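Skiltora list - household and kitchen
April, 7:35 am
Posted by: Urbańczyk

Re: Washing up by hand with hard water

> We moved in last month and everything dries with a
> white film on it, glasses worst of all. I have tried
> more soap and it gets worse. Do I need a softener?
> The one I was quoted is 1299 installed.

I would hold off on the softener. More soap in hard water just leaves more film. Use half of what you use now and wash glasses first, while the water is clean.

For rinsing, put 2 spoons of white vinegar in a basin of warm water and dip things in it. Plates can go through the same basin after the glasses.

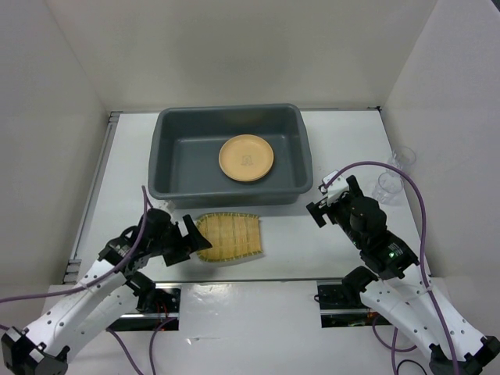
Let everything drain before you stack it - a towel only spreads the minerals around. If the film is still there after 3 weeks, get the water tested before you pay anyone. Floris sells test strips and they are good enough for this.

The kettle is a separate problem. Boil it with vinegar once a month and rinse twice.

Contact the list owner | Copyright Skiltora | Back to top

Recent threads
Prakier faucet drips at the base
Floris test strips - which kind?
Cleaning a shower head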